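Home Blog Workshop notes Budget sheets About 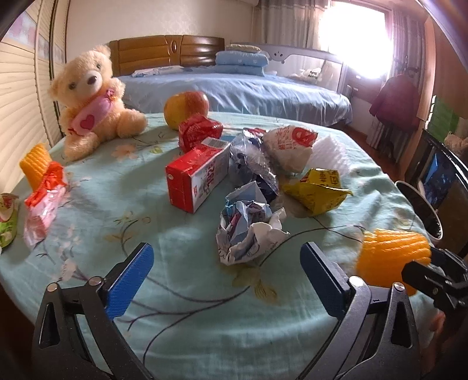
What I am spending on grippers this year

I put off writing this until the numbers had settled. They mostly have, so this is where the money is going and what I decided to leave out.

The job is tidying. Wrappers, packets, torn paper and fruit sleeves get picked off a table and put in a bin, in an ordinary bedroom with ordinary clutter. Everything is done with hand-held grippers, so there is no arm to buy yet. That keeps the first stage cheap, and it means I can learn what the fingers need to do before I pay for something to move them.

The grippers

I asked for two quotes. Krasniqi wanted a deposit up front and would not split the order. Tullach would sell me one pair with spare pads and let me add a second pair later at the same price, so I went with Tullach. The budget line is 1000 pounds for the first pair, including delivery. I had hoped for less.

Pads are the part I got wrong last time. I bought one spare set and was out of them by August, then waited 24 days for more. This year there is a separate line of 300 for pads, pins and cables, and I am not allowed to borrow from it for anything else.

Panagiotis Bošković read through my first list and said I was buying for the hard objects and forgetting the soft ones. He was right. A carton is easy. Thin film and crumpled paper are what use up the hours, and they are most of what is on a table like this. I took the wider fingers off the list and put the money into pads with a better ridge.
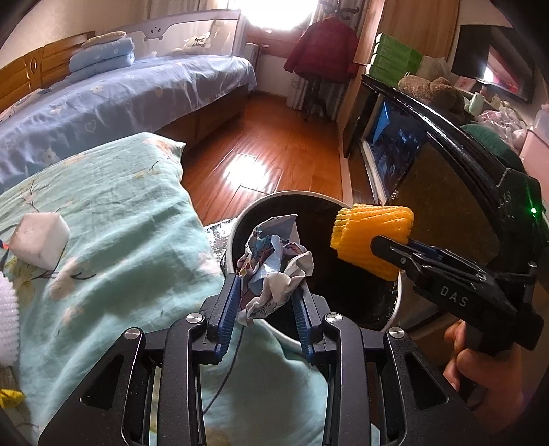
The other thing I had left out was the small stuff. Bins, liners, brushes and cloths all come out of somebody's pocket, and last year it was mine, with no record of it. They now have their own line. It is a small one, but it is there.

Storage was harder to price. Olora charges by the month and Sustodia charges by the drive. I worked both out over a year and Sustodia came out cheaper, provided I clear old sessions every 7 weeks. If I forget, it is dearer. I have put it in the diary.

What can wait

The arm can wait. Ottavio Carbone has offered to sell me his when he moves workshops, but he has no date for that and I don't want to plan around it. I am also leaving out a second bin stand, a better table and anything to do with lighting.

I will go over the pads line again in the spring and post the figures, whatever they are.

Recent posts
Why I stopped buying the cheapest cables
Krasniqi and Tullach quotes side by side
A year of storage costs
Notes on picking up thin plastic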